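Dritavex Investor Claims: Frequently Asked Questions

Who is covered by the claims process?
Anyone who bought Dritavex preferred shares through Tinwood and has not already signed a release. The receiver's list has 2,085 accounts.

What are the charges?
Two former officers are charged with wire fraud. The criminal case is separate from this process, and a plea or verdict does not change your claim amount.
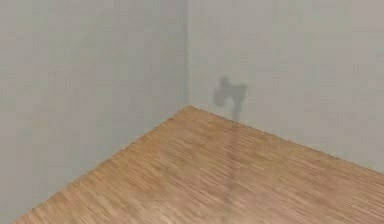
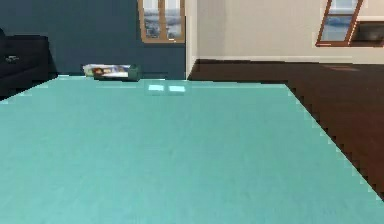
How do I file?
Send Form 2 with your purchase records. Claims must be received by the end of January. Late claims go to Soledad Figueroa for review.

I held shares through Entili. Do I file separately?
Yes. Nearly 135 accounts were moved from Entili without full records. Attach your last Entili statement.

Can I sell my claim?
Yes, with written notice to the receiver, Jacinto Valdovinos.

Page updated 4 Dec 2018.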